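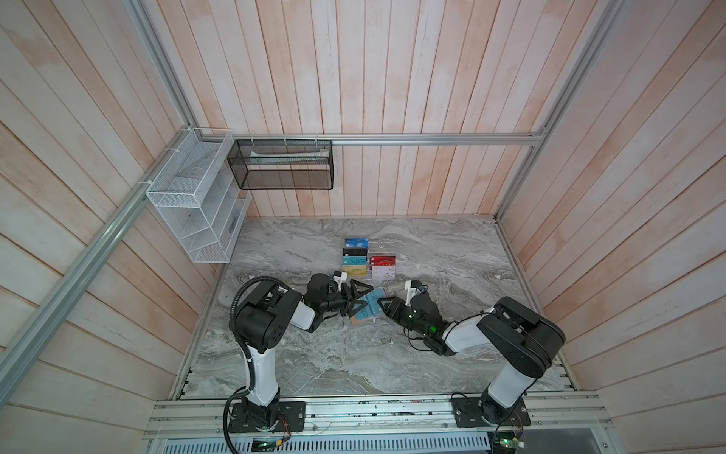
Whitewashed boards, with a bit of pinky orange showing through

Oct 23, 2021

We walked the whole of the Luvside track today!! I've been wanting to do it since August, when the creek was up and we only got as far as the second gate, and it was even better than I'd hoped. The wattle has finished but the little purple peas are out all along the bank, and there was a wombat burrow right beside the path with fresh dirt kicked out the front (no wombat, sadly).

The climb up to Brullurell is steeper than it looks on the map. The sign at the top says 827 metres and my calves believed every one of them. We had cheese and pickle sandwiches on the big flat rock and the wind kept trying to steal the wrappers. You can see right across to Ilovano from up there, and the canola is still so yellow in the far paddocks!

Two black cockatoos followed us most of the way down, creaking away like old doors. My favourite part, easily.

Home by four, boots on the back step, soup from the freezer. 3,372 steps just for the last bit from the gate to the car, which I want to do again in autumn colours. Must remember the thermos next time, and thicker socks.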